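オストン共同作業室 月例ミーティング議事メモ

2020年7月11日
出席:ハリマ・アブバカルさん、ティティラヨ・ハルナさん、ボグダン・タナセさん、モレニケ・オグンディペ(記録)
欠席:タムノエミ・ラワルさん(メモは私から送ります)

今回も私が書記です。話があちこち飛んだので、順番は少し入れ替えてあります。抜けがあったら遠慮なく言ってくださいね!

1 作業台まわり
大理石柄の天板、私はとても気に入っているのですが、ハリマさんから「茶色や灰色の筋の上だと細かい部品を見失う」と意見が出ました。確かに、先月は小ねじを探すのにずいぶんかかりました(犯人は私です)。無地のマットを1枚、予算1000円以内で買うことに。サイズはティティラヨさんが測ってから決めます。

2 小物の扱い
細長いもの、鎖やコイルのようなものを同じ箱に入れると必ず絡まる、という話でかなり盛り上がりました。ボグダンさんは全部吊るしたい派、私は浅いトレーに寝かせたい派。結局、長いものは吊るす、短いものはトレー、で年末まで試します。チャック袋は100枚入りを一つ追加、600円でした。立て替えた分は精算済みです。
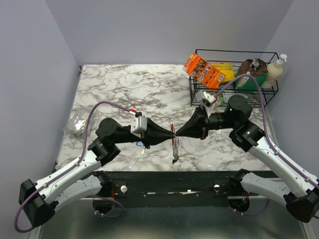
赤い細いものと、横に垂れた銀色の鎖状のもの

ラベルはどうするかという質問もありました。私としては手書きで十分なんですが、字が読めないと言われてしまったので、清書はティティラヨさんにお願いします。

3 手工具の戻し場所
使った工具を台の手前に置いたまま次の作業に入る人が多い、とボグダンさん。耳が痛いです……。明るい金属色の工具は白っぽい天板だとけっこう紛れるので、柄に色テープを巻く案が出て、全員賛成でした。テープの色はまだ決まっていません。台帳に載っているのは17点で、巻くのは次の掃除のときにまとめてやります。
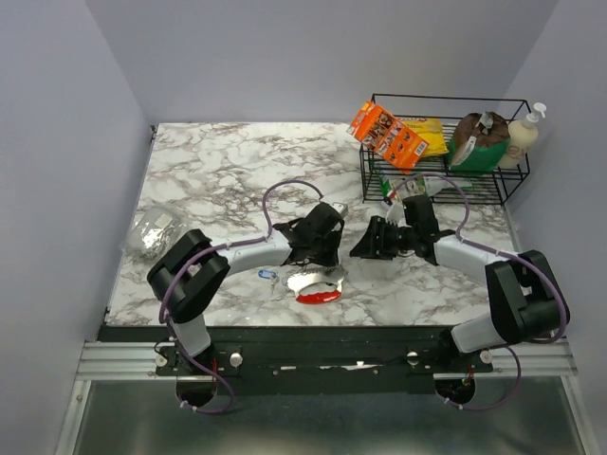 4 その他
・カロドモント社のカタログが届いています。見たい人は私まで。
・ハリマさんから、換気の時間をもう少し長くしたいとの希望。異論なし。
・12月の大掃除の担当は、タムノエミさんの都合を聞いてから決めます。

次回までの宿題
ティティラヨさん:マットの寸法、ラベルの清書
ボグダンさん:吊るすためのフックの見積もり
私:色テープの候補、台帳の写しを全員に送る

(記録:モレニケ)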